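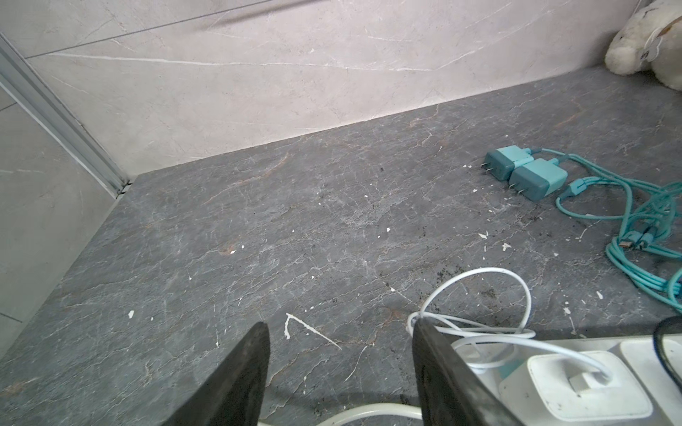
Figure 1. Two teal power adapters lying side by side, cable plugs inserted.

4.2 Does color help people put chargers away?

The claim that matching colors make charging gear easier to sort is repeated often in the advice literature, and we started out willing to believe it. The Langat survey is the usual source. It asked 505 households whether they could tell their adapters apart, and most said they could. But it never asked anyone to do it. Saying that you know which cord goes with which block is cheap, and the survey took place with the drawers closed.

A pair like the one in Figure 1 shows the difficulty. Adapter and plug share a color, so a cable can be matched to its family at a glance. Within the family, color settles nothing. Someone with two teal adapters must still look at the prongs or read the small print, exactly as with two black ones. The Skoditz trial reported faster sorting with colored sets, but its 200 sets held one item per color. We doubt that many kitchen counters look like that.

Our own Tulenport data are weaker than we would like. We collected 300 sorting attempts in spring and discarded the timings from the first batch, where the instructions did not say whether a cable should be unplugged from its adapter before storage. Some people coiled everything together and others pulled each part free. Both groups called the result tidy. The remaining attempts show a small gain for color when the cords lie apart and no gain we would defend when they are tangled, a state in which people spent their effort on the knot and seemed to ignore color altogether.

Power strips with colored sockets raise a related question. Makers suggest that a color can be assigned to a device. We found no evidence that the assignment survives a week of ordinary use. 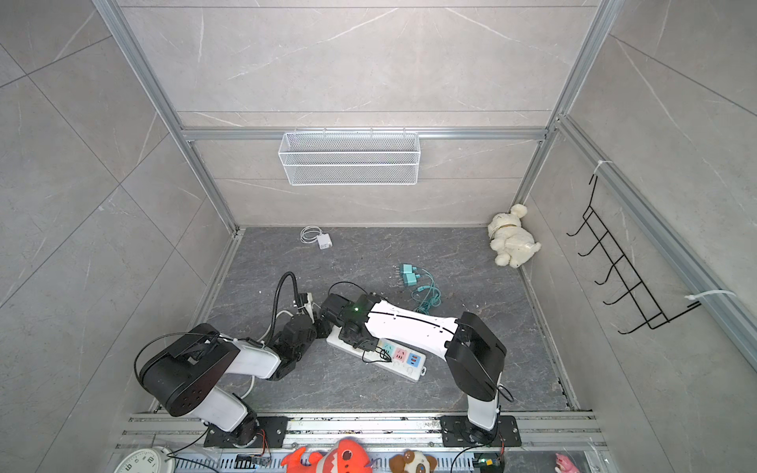 One reviewer of the Flivard report objected that this standard is too harsh, and that a color may be worth having if it only tells people which drawer to open. We accept the point for drawers. It was not the claim made in the report, which spoke of sorting time, and sorting time is what we set out to check.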